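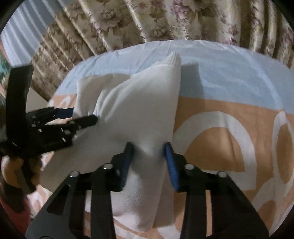
Photo: Cieślak / Ludus

The Swan

The guest house in Serley had given itself four stars, and it intended to earn the fourth one with towels.

I learned this on my first morning, when the owner handed me a laminated booklet and told me to take it home and study. The booklet was called Welcome Folds, published by a company named Ludus, and it showed in twelve steps how an ordinary white towel could be made into a swan. On the cover was the finished bird. It looked pleased with itself. The price was still on the back, and it was more than I would be making before lunch.

"Every bed," said the owner. "People remember a swan."

I said I was sure they did.

I had taken the job because my previous employer, a shop that sold lamps, had closed in January, and because the guest house was at the end of my bus line. I had made beds all my life. I had folded towels in thirds, the way my mother did, with the edges turned in where company couldn't see them. It had never crossed my mind that a towel might want to be something else.

I started in the room over the kitchen, where the flowered curtains were. They were beige and cream, with big blossoms in dusty pink and a kind of tired olive, and they had a shine to them when the sun got in. The sheet on the bed was peach and pale blue with great white curves swooping across it. The owner had picked the curtains and her sister had picked the sheets, and the two of them had not discussed it. Into this I was supposed to introduce wildlife.

Step one was to lay the towel flat. I did well at step one.

Step two was to roll both sides toward the middle until they met. The booklet had been photographed with a thin, crisp towel, the sort you get at a gym. Ours were fleece. The owner had bought them from a catalog because they were soft, and they were, they were as soft as a lamb, and they had about as much interest in standing upright. I rolled the left side and the right side came undone. I rolled the right side and the left side sighed and lay down.

By step seven I had something with a neck. By step eight the neck had given up and what remained was a sort of ridge, slumped across the bed, with one corner sticking up in a point. I turned it toward the window. I turned it toward the door. I tried giving it a chest, by puffing up the fold beside the point, and now it looked like a mountain with a smaller mountain leaning on it for money.

The owner came up to see how I was getting along.

She stood at the foot of the bed for a good long while. She was a fair woman and I could see her trying to be fair.

"Is it sleeping?" she said.

"It's resting," I said.

"Well, they do rest," she said, and went back down to see to the eggs.

The guests that night were a retired couple from Pamuvby who had driven 403 miles and wanted everyone to know it. They told the owner, they told me, and they told the man who delivers the propane. I carried up their smaller bag, and so I was there when the wife opened the door and found my work waiting on the bed.

"Oh, look," she said. "They've done us the Matterhorn."

Her husband put on his other glasses. He thought it was a shell. She said where would you find a shell with a peak on it, and he said plenty of places, he had been in the navy. They were still at it when I pulled the door closed, and they were still at it over breakfast, where they brought in the people from the other table, a father and a small boy. The father voted for a ship. The boy had not seen it but was confident it was a ghost.

"What is it, really?" the wife asked me, when I came around with the toast.

I looked at the owner. The owner looked at the butter.

"We like to leave that to the guest," I said.

I would like to say I practiced that week and got better. I did practice. I took one of the fleece towels home and worked at it on my kitchen table in the evenings, with the booklet propped against the sugar. I learned that there are over 200 ways for a neck to fall over. I tried a pencil inside it. I tried a hanger. I tried what the booklet called a firm but loving grip, and held it so long that my coffee went cold, and the second I let go it bowed to me, very slowly, like an actor.

On Wednesday I did four beds and got four different things. One was mostly a tube. One had two points, and the owner, passing with the vacuum, said "Rabbit," and kept going. In the room with the flowered curtains I made the mountain again. I hadn't meant to. My hands seemed to have it by heart.

The couple from Pamuvby had stayed on, and that afternoon the husband came down with a piece of guest house stationery on which he had made a drawing. It was a good drawing. He had put in the folds and the shadows in the folds, and the ribbed bit along the edge. He had added a little flag at the top, and next to the flag, in neat capitals, he had written an elevation. It said 835 feet.

"My wife says 4,000," he told me. "But she's never had an eye for distance."

The owner pinned it to the board by the front desk, between the bus timetable and the notice about hot water. People stopped to look at it. The boy was brought down specially and declared that it was a ghost with a flag. A woman checking in asked if she could have the room with the mountain, and the owner, who had been about to give her the one at the back next to the ice machine, said that as it happened the mountain room cost a little extra.

I watched her write it down in the ledger. Mountain room. She underlined it.

The following morning the booklet was gone from the linen closet. I found it later under the short leg of the ironing board, which had wobbled ever since I got there and now did not.

"You can keep on with the beds as you've been doing," the owner said.

"The mountain?"

"Whatever it is." She counted out a stack of towels into my arms, all of them fleece. Then she had a thought, and I saw it arrive, and I held on to the towels a little tighter.

"Only I was wondering," she said, "about the napkins."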